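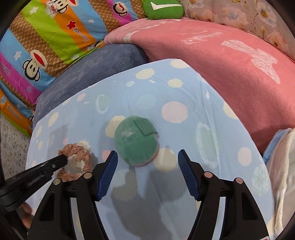

**1/** Dresser-top clear-out, 2020-12-01. One rule: anything soft and under 100 g gets a place in the hair and sewing drawer or it leaves the flat.

**2/** Scrunchies first. Stored flat and in a loose loop. Hanging them on a hook keeps the elastic under load and mine went slack within a year.

**3/** Green goes with green, pinks and browns together. I sort by colour as I look for them by colour.

**4/** Drawer dividers are the Sostik ones, cut down to 226 mm. They need 3 mm clearance at each end or the drawer binds in December when the heating is on.

**5/** Spotted cloths: 40 degree wash, no softener, dried flat. Prints with pale dots on blue show every bit of lint, so they go in apart from the towels.

**6/** Still undecided on the Alta box. The lid is too deep for the shelf. Measuring again tonight.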